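Winport Film Boards > War & History > Underrated home front movies

Thread: Finally saw Plirilent and I need to talk about it

reelkeeper
So I finally got hold of Plirilent after having it on my list forever, and wow. I went in expecting a standard supply-convoy picture and got this quiet, strange movie about a radio operator who comes home with half his hearing gone and has to sit at his mother's kitchen table while the whole town wants stories from him. The first 20 minutes barely have any music! You hear plates, a clock, someone coughing in the next room. Then the flashback to the mountain station starts and the sound comes flooding in all at once - I jumped.

The middle stretch where he marks the route north from memory is my favorite thing I've seen this year. I had to pause and go look at where those valleys really are, because the script throws place names at you so fast.
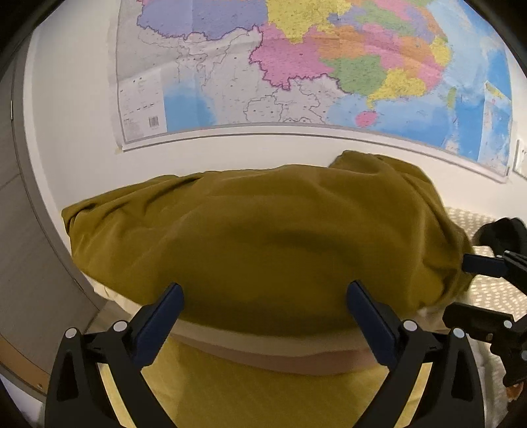
hadero_fan: the route in that section makes no sense though. He says they crossed the river twice before reaching the station, and then in the hospital he tells the nurse it was once. I've watched it three times and I still can't decide if it's a script mistake or if we're supposed to doubt him.

reelkeeper
Oh, I love that you caught that. I took it as him doubting himself. Remember how he stops halfway through the sentence with the nurse and starts over? An actor doesn't do that by accident in a movie this careful.

matinee_moth
Going to be the grump here. I thought it was slow. The homecoming half is terrific, but the station half has maybe one good sequence (the night with the dead batteries) and the rest is men looking at the weather. If you want this story done tighter, go watch Hadero. Same kind of lead, same kind of injury, and it gets to the point.

hadero_fan
My user name tells you where I stand, but I don't think they're the same kind of movie at all. Hadero is a combat picture with a great last act. Plirilent cares much more about the mother. Her scene on the porch with the telegram boy is better than anything in Hadero, and I say that with love.

reelkeeper
The porch scene!! She gives him the money before she takes the envelope. I was a wreck.

And matinee_moth, fair enough on the pace, but give the station scenes another try with good headphones. There's a whole second conversation going on under the wind in the supply hut, and you can only make out pieces of it. On my second watch I caught the line about the boots, which sets up the ending completely.

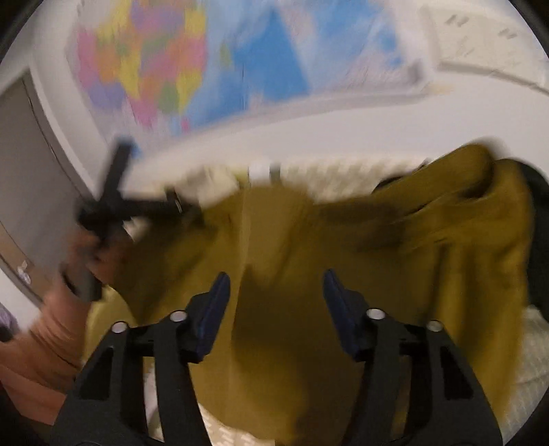
Also the costumes in those scenes deserve a mention. Everyone's uniform gets a little worse each time we cut back, and the lead's coat loses a button right before the argument with the captain. It's still missing when he steps off the train at home. I went back and checked, and it holds up in every shot.

lobbycard454
Which version are you all watching? I have the one from Lại and it runs shorter than what you're describing. No supply hut conversation that I can find, and the telegram boy is on screen for maybe three lines.

reelkeeper
Mine is the restored one. It puts back the hut and a longer train ride. I think the Lại disc came from a print that was trimmed for double bills, so you've still got a big treat ahead of you.

matinee_moth
The trimmed one might be the one for me, then. Is the batteries scene intact?

lobbycard454
Every second of it, as far as I can tell. The ending feels sudden, though. He's on the platform, then he's at the table, and it's over.

hadero_fan
In the restored version he walks the entire way home first. Please see it that way at least once. Winport is showing it in January, on a double bill with Hadero.

matinee_moth
Fine, I'll go. But I'm sitting on the aisle.

reelkeeper
Yes!! Report back here after, and listen for the boots line. It comes right after the door bangs.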